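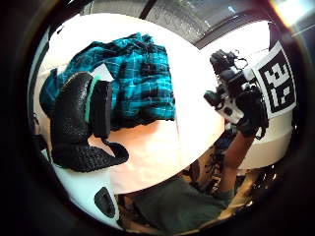 Filed under: Course Materials > Robotics Elective > Field Visits

Notes to go with the Zistent open day

These notes cover the morning half of our visit in November. Read them before the lab write-up, and bring your own sketches to class.

1. What the demo was about

Zistent wants machines that can handle cloth. Metal parts keep their shape. A shirt doesn't, and every time you put it down it makes a new heap. So the team starts with people: someone works on a piece of fabric at a table wearing gloves and sensors, and the hand movements are recorded. I could have watched this all day! The plaid cloth station was my favorite, and judging by the crowd it was yours too.

2. Things to know about the gear

The black-and-white square on the back of the right hand is a fiducial marker. Its pattern is known ahead of time, so software can find it in a camera view and work out how the hand is tilted and where it sits. Lose sight of the marker and you lose that estimate until it comes back into view. Think about how often your own hands turn over when you fold a towel - that is the problem in a nutshell.

3. The Jemetti folding cell

This was the second stop. Their goal for the day was 100 folds, and they had reached 80 when we moved on. Ask yourself what counts as a "good" fold. The Jemetti people had 7 separate checks, and I only caught the first few, so please compare notes with each other.

4. Talk in the Asamoah Room

The speaker spent 20 minutes on grasping edges and corners. Wonderful stuff, and very clear on why one layer is so much harder to pick up than a stack. Slides are in the course folder under Custach, the name of the project.

For class

Fold a T-shirt slowly and write down each time a finger changes what it is doing. Then try it again in thick gloves. One page is plenty - drawings welcome.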